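FOR IMMEDIATE RELEASE

Trestby opens its doors to hand-held gripper work – visitors welcome Sunday

TRESTBY – Robotics firm Nerau will hold an open day at its Trestby site this Sunday, doors at 2 p.m. Free entry. No booking needed, but groups of 5 or more should email ahead so we can plan the sessions.

On show: the hand-held gripper the company uses to record everyday tasks, picking up, putting down, opening, closing. Visitors can try it themselves. Two sessions, 200 places in all, first come first served. Closed shoes please.

"People ask us what we do all day and it's easier to put the thing in their hand," said Larysa Kushnir, who runs the recording team at Nerau. "It takes a minute to get the feel of it. Kids are usualy faster than their parents."

The January open day filled up early, so a second session has been added. Same talk both times, so no need to stay for the two. Sunee Prasertsri will give it – how a recording gets from the gripper to a robot arm, what gets thrown out along the way, and why folding a towel is still hard. Questions after. Bring them, she likes the awkward ones.

Partner firm Antoniuk will have a table with spare parts and printed housings to handle. Postov, which supplies the training software, is sending two engineers for the afternoon.

The gripper at work indoors:
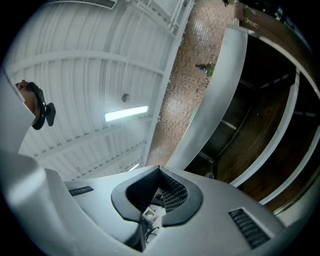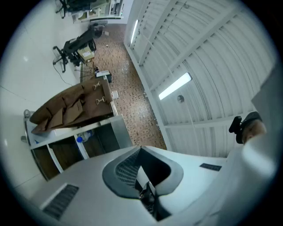

Nerau is aiming for 1,000 new recordings by the end of the season and is looking for paid part-time operators in the Trestby area. No background in robotics required. Shifts are short, mornings or evenings, training is given on site. Application forms at the front desk on the day or by email from from the press contact.

Press are welcome from 1 p.m., ahead of the public. Interviews with Kushnir and Prasertsri on request – please say beforehand if you need to film, the talk area is small.

Parking behind the building, limited. Coffee and tea provided.

Press contact: Larysa Kushnir, Nerau, Trestby

ENDS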